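Print this page | E-mail this page
3 comments | 12 shares

Community Arts, Unit 4: Hanging a Group Show
Instructor: Inna Zinchenko

Welcome back! This week we get to the part I love most – taking a pile of work by people who have never met and making it look good on the same wall. Our case study is the Isley Open, a juried show held every September in the old Tahiri building.

Last time out the Isley received 389 entries and hung 66 of them. The jurors scored each piece alone first, then talked. Read the scoring sheet in your packet before class and mark where you'd have argued! 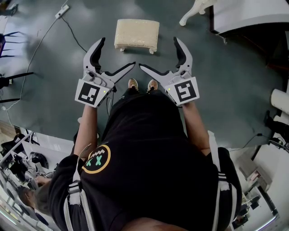

Page last changed: March 21, 2025

Key terms for the quiz: sight line, salon hang, anchor piece, breathing room. For this course the center of a single framed work sits 58 inches from the floor. A salon hang breaks that rule, and wonderfully so.

Start with the anchor piece. At the Isley it was a huge Trulleretti pastel on the far wall, and everything else was placed to lead you toward it. Small prints went near the door, where people stand close anyway.

Then labels: artist, title, medium, price. Same height, same side, every time. The show drew 1,391 visitors, and the guest book is full of thanks for labels they could read.

For next class: sketch a floor plan for the Nollis room using any ten works from the packet. Pencil is fine. Bring a tape measure.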